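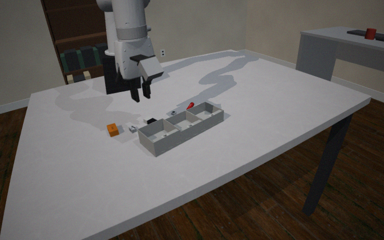

*Sorting cell, layout B: arm at the far edge of the table, three-compartment tray, five small parts.*

# Storico cell planning set

Simulated layouts and cost sheets used to plan the small-parts sorting cell at the Birivthorpe workshop. The set exists to settle what to buy, and in what order, before any purchase request goes to Homstead for approval. All runs are in simulation. No hardware has been ordered against this version.

## Contents

| Path | What it holds |
|---|---|
| `layouts/` | Table, tray and arm placement files, A to C |
| `runs/` | 913 pick attempts, one folder per attempt |
| `parts/` | Meshes for the small parts |
| `budget/` | Line items, quotes, spare parts list |
| `notes/` | Open questions by line item |

The runs in this release use layout B only. Layout A was dropped when the arm base would not clear the tray at full reach. Layout C adds a second tray and has not been run.

## Scope of the purchase

The plan covers one arm, one two-finger gripper, one work table, trays and the wrist camera. Room work, power and network are on the building budget and must not be entered here. The second table in the render is room furniture and has no line item.

Payback is not calculated. The cycle times in `runs/` come from a simulator with default friction values and should not be used for a labor comparison.

## Line items

1. **Arm.** Two quotes on file, both for refurbished units. Reach is the deciding figure. Every tray compartment has to be reachable with the fingers pointing straight down. Payload is not a constraint for parts this size.
2. **Table.** Matte white top, to match the render. A glossy top is cheaper, but reflections have not been tested. Do not substitute without a new set of runs.
3. **Trays.** Three-compartment, open top. Order 200 if the molded quote from Vasconcelos is accepted. For printed trays, order 3 and review after the first month of use.
4. **Gripper.** Two fingers with long, flat pads. Opening width was set by the widest part in `parts/`, with clearance on both sides. The hex nut and the orange block are both handled with the same pads, so no finger changer is budgeted. Replacement pads are a consumable and go on the yearly sheet.
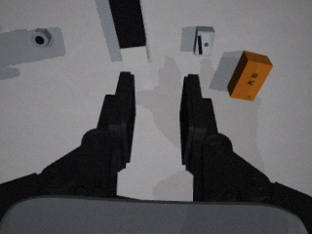

5. **Wrist camera.** Budget one camera and one spare cable. The camera should see both fingertips and the surface past them with the gripper open. Shadows from the arm fall across the work area in layout B, so color thresholds tuned on one pose do not carry over to another.
6. **Lighting.** Not yet priced. A diffuse overhead panel is the working assumption.
7. **Spares.** One set of fingers, two sets of pads, one emergency stop button.

## Known gaps

- 59 attempts have no outcome label. They are kept in `runs/` and excluded from the summary sheet.
- Part masses are estimates from mesh volume.
- Shipping is missing from one of the arm quotes.
- Freight insurance is listed twice in `budget/quotes.csv`. Use the second entry.

## Updating

Quotes expire in May. Replace the file, keep the old one in `budget/old/`, and rerun `make totals`.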